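Grustness opens parts sorting bench for returned appliance boards

Grustness has opened a sorting bench at its Lalitz works, where parts taken out of returned Evis units will be checked and set aside for use in repairs. The bench serves the repair shop on the same floor and replaces the shelf system the company had used since the works opened.

Until now, usable parts went back into mixed boxes and were sorted again when a repair job came in. Madalena Torres, head of repairs at Grustness, said the new layout was drawn up by the people who do the work.

"We asked for one flat table, shallow trays and nothing stacked above eye level," she said. "The old boxes were deep and the small parts ended up at the bottom. You would find a good part a week after you had ordered a new one." 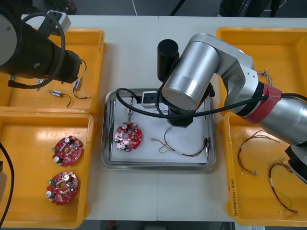

Circuit boards are the costliest item the shop handles, and the first that customers ask about when a unit fails. Under the new system each type of part has its own tray, so that a board does not share space with anything that could scratch it or catch on it. The round red boards are kept in a tray to themselves, and the small parts with wire leads go in another, where there is room for the leads to lie without being bent under something heavier. Staff lift the boards by the rim and leave the central hole clear. Any part that fails its check is taken off the bench the same day and booked out as scrap.

Grustness took in 2119 units for repair last year. Of these, 253 were held up while a board or a solenoid was on order, and the company expects the bench to bring that number down. It will publish the new figure in November.

Benvinda Tavares, who runs the stores at Lalitz, said the change had also made stock checks simpler.

"I can see what we have by walking past," she said. "Before, I had to tip a box out on a cloth and go through it. The lead on a solenoid is thin and it does not like being tipped out."

The trays are lifted out whole and carried to the repair shop, then brought back at the end of the shift. Torres said the steel tray is for parts that have been picked for a job and are waiting to be collected. It is lined with paper - a plain white sheet, changed when it gets marked. 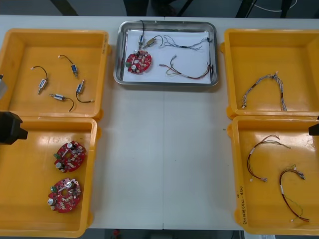 LALITZ, 7/8/25 - The bench is now in daily use, and Grustness will accept boards and solenoids from independent repairers as well as from its own customers. Parts should be sent in a padded box with the leads left on. Solenoids with cut leads cannot be taken.

Repairers who send in parts will be given credit towards checked parts from the same stock. Credit is valid for 6 months and can be used at Lalitz or at the company's counter in Chala. Each checked part carries a two-month guarantee.

The company has no plans to sell checked parts to the general public. Customers with a faulty Evis unit should book it in for repair in the usual way, at either counter.

Notes to editors

Grustness repairs and refits small appliances. Its main works are at Lalitz, with a collection counter in Chala. Madalena Torres and Benvinda Tavares are available for interview. Requests should go to the Lalitz office, marked "Sorting bench".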